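Workshop notes: care of the paired hand-held grippers

Members of the Brusthorpe handling group are asked to note the revised upkeep routine for the paired grippers, which takes effect on 18th June. It replaces the sheet issued last November and applies equally to units on loan to the Drosdale site.

Finger pads are to be wiped with a dry, lint-free cloth after every 12 folding runs and inspected for nicks at the tip. A pad that has lifted from its backing must be replaced – gluing is no longer permitted. Pivots should be checked for side play with the jaws fully open, and again at half travel. Any unit that has completed 500 runs is to be returned to the bench for a full strip and clean, whatever its apparent condition.

Thread and fluff remain the most frequent cause of stiff jaws. Coarse woven garments shed more than smooth ones, and the linkage should be brushed out before the unit is put back in its case. 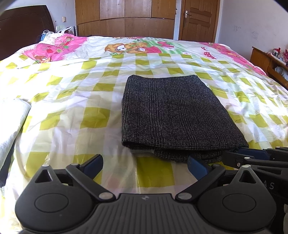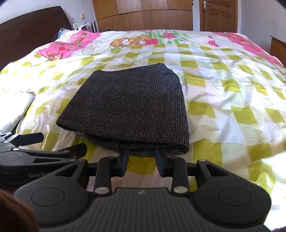
Grippers at work with a folded woven garment on a checked bed cover.

Spare parts

The store holds 15 sets of pads. Requests should be made on the Pētersons form, quoting the unit number and the number of runs completed. Units awaiting parts are to be labelled and kept apart from those in service.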